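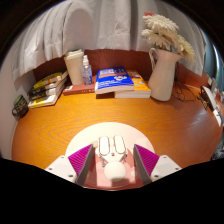
The Clikbridge over the desk, magenta pads fitted.

Home | Reviews | Bench notes | Archive | Contact

I have had the Clikbridge hand-held gripper for five weeks. It is sold by Valora as a kit for recording manipulation demonstrations: you hold the tool, do the task with your own arm, and the software turns the recording into a trajectory a robot arm can be trained on. The kit cost me 1865 dollars with the soft pads and one year of the desktop software. Shipping was extra and slow. I ordered at the start of December and the box came after New Year.

Assembly is straightforward if you ignore the printed sheet and use the PDF, which is a later revision. The finger mounts are white blocks with small screw holes, and the screws go in from both sides. Valora supplies one hex key. It fits the mount screws but is too short to get a decent grip on the ones nearest the center body, so I used my own. Torque is not specified anywhere. I went to snug plus an eighth of a turn, and nothing has worked loose.

The pads are the best part of the product. They are ridged, with a flat gray backing, and they hold paperback spines and slick plastic equally well. I ran the same pick on a spray bottle with the ridged pads and with the smooth ones from the basic kit. The smooth pads dropped it in seven trials out of twenty. The ridged pads did not drop it. Paper cups are harder. The fingers have no force limit, so whether the cup survives depends on your hand, and it took me an evening to stop denting them.

Two buttons sit side by side on top of the center body. Left starts and stops an episode, right marks the last one as bad. They are the same shape and the same size, and I can't tell them apart by feel. I have thrown out good episodes this way more often than I would like. A raised dot on one of them would fix it. I have put a bit of tape on mine.

My test set was desk work: pull a book from a stack, set it down flat, stand a cup on top of it, move the bottle beside the cup. Over the five weeks I logged 2422 episodes. The software rejected a fair share for tracking loss, nearly all of them recorded at night under a single lamp. Varnished wood is a known weak spot. Glare slides across the surface as the tool moves, and the tracker picks it up as a feature. Drawing the curtain helped. So did leaving plenty of stuff along the back of the desk, where the tracker can get a fix on things that stay put. On a cleared desk the drift was noticeably worse.

Export is to the Bimum format or to plain folders. Bimum is compact and loads quickly, but the converter writes gripper width in millimeters while the docs say meters. Check one file by hand before you train on anything. I reported it and Tobias Achterberg at Valora support replied on a Sunday, which I did not expect, and said it would be corrected in the next release. It has not shipped yet.

Weight is acceptable for the first half hour. After that the wrist notices. There is a Hutchins forearm brace that bolts to the same holes, and I have one on order.

I would buy the kit again at this price with the ridged pads. I would not pay for the second year of software until the unit bug is closed.

Comments (3)

Ezekiel Strickland
Did you try the pads on glass? Mine slip on anything with a curve to it.

Zineb Sqalli
Same unit problem on my end. I divide by 1000 in the loader and leave the files alone. Be careful if you mix old and new exports later.

Mortimer Hutchins
No relation to the brace people. Does it track all right with the overhead light on, or do you need daylight?

Contact | Copyright, all posts by the author | Back to top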